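Werkstattbuch Küchenlabor, Mittwoch, 26. Dezember 2018
Projekt Juvow, Vorversuche Dosierung

Zweiter Feiertag, an diesem Ort also ein ganz gewöhnlicher Arbeitstag mit offenem Supermarkt. Die Glasflaschen vom letzten Einkauf sind für die Dosierversuche durchgefallen: Erst kommt gar nichts, dann kommt das Abendessen für sechs Personen auf einmal. Für die nächste Reihe nehmen wir Quetschflaschen. Austernsauce ist zäh genug, um den Charakter einer Verpackung zu prüfen, und meinen gleich mit.

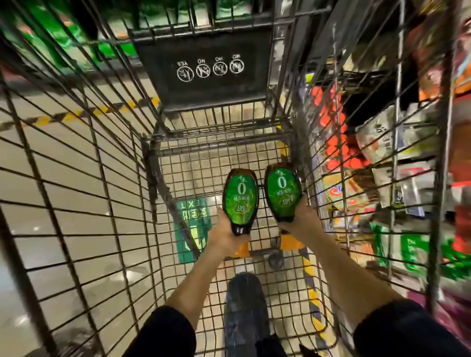

Eingetragen von: Aslak Backlund | Gegengelesen: Nesma Chraibi

Zwei gleiche Flaschen nebeneinander, damit man die Form einmal ordentlich beurteilen kann. Brauner, durchscheinender Kunststoff, in der Mitte tailliert wie eine Sanduhr, knallgrünes Etikett mit einer großen weißen Null. Die Null sieht man vom anderen Ende des Ganges, den Rest liest man mit der Nase am Etikett. Vusumuzi hält die Taille für reine Eitelkeit. Ich behaupte, sie gehört dahin, wo die Hand hinwill, und habe darauf eine Kanne Kaffee gesetzt. Messen werden wir es trotzdem.

Am Wagen gefallen mir die Piktogramme auf der Kindersitzplatte: einmal YES, dreimal NO. Ein Verhältnis, das ich aus unseren Projektbesprechungen kenne.

Preise vom Regal, bevor wieder jemand rät:
7.90 steht unter der Reihe mit den kopfstehenden Flaschen
6.90 unter den hohen gelb-roten Packungen von 李锦记 ein Brett höher
14.90 auf einem der gelben Schilder an der Kante beim Sesamöl

Kopfstehend im Regal ist für uns die interessantere Variante. Oranger Klappdeckel unten, ovales grünes Etikett, 千禾, wieder die große Null, darunter der Hinweis auf weniger Salz. Ob weniger Salz die Sauce anders fließen lässt, weiß ich nicht. Nesma sagt nein, Shona sagt »kommt drauf an«, was sie zu allem sagt, auch zur Mittagspause. Wird als eigene Messung angelegt.

Mit einer Hand oben und einer unten am Deckel lässt sich so eine Flasche gut greifen, ohne die Nachbarn umzuwerfen. Für unser Regal im Labor brauchen wir dann allerdings höhere Stirnleisten — die jetzigen halten bestenfalls einen Bleistift auf.
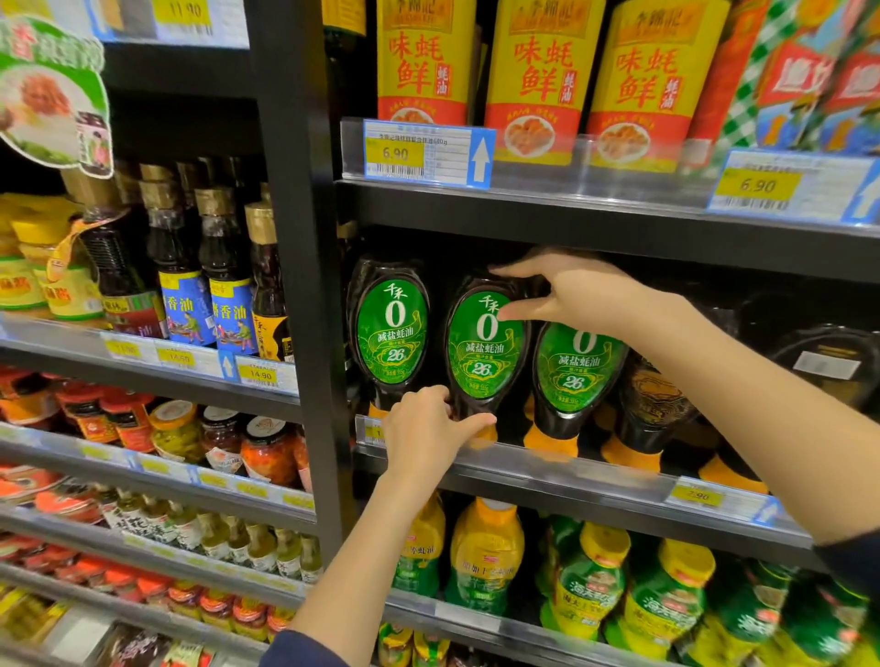 Ablauf der Reihe

1. Flaschen bei Raumtemperatur stehen lassen, Deckel unten. Nicht schütteln, auch nicht »nur kurz«.
2. Leergewicht des Schälchens notieren. Das Schälchen, nicht die Waage.
3. Einmal drücken, Sollmenge 15 g, abwischen, wiegen. Danach Handwechsel.
4. Gleiches mit der Flasche auf dem Rücken liegend, damit Vusumuzi seine Taille bekommt.
5. Deckel nach jedem Durchgang fotografieren. Krusten zählen als Ergebnis.

Offen: Kassenbudget für die Reihe liegt bei 168, Beleg bitte an Prasetyo und nicht wieder als Lesezeichen in dieses Buch. Kleine Waage hat neue Batterien. Der Lappen neben der Spüle gehört zur Versuchsreihe Sesamöl und bleibt liegen, auch wenn er so aussieht.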